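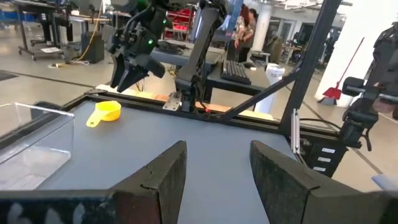
Two points from the road trip

I watched Pisharody hold on at Larari from the cheap seats. The attendance was given as 2,417, which felt right, though maybe 1,000 of them left before the third period. It ended 2–2 in regulation and Larari lost the shootout.
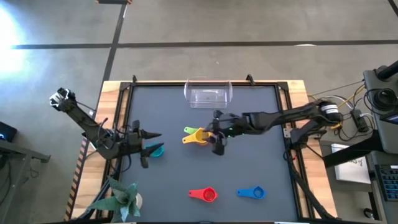
Table with the dark work surface and two arms.

The power play still worries me. Too many passes along the blue line – shoot the puck. Tretia had the same problem in October and fixed it by putting a big body in front of the net.

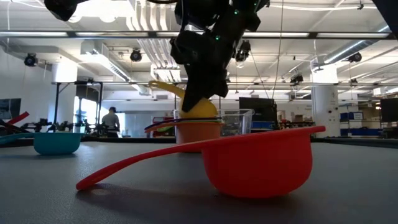 Yellow cup over the orange one.

Urov is next, at home.

Filed under: Hockey, Away Games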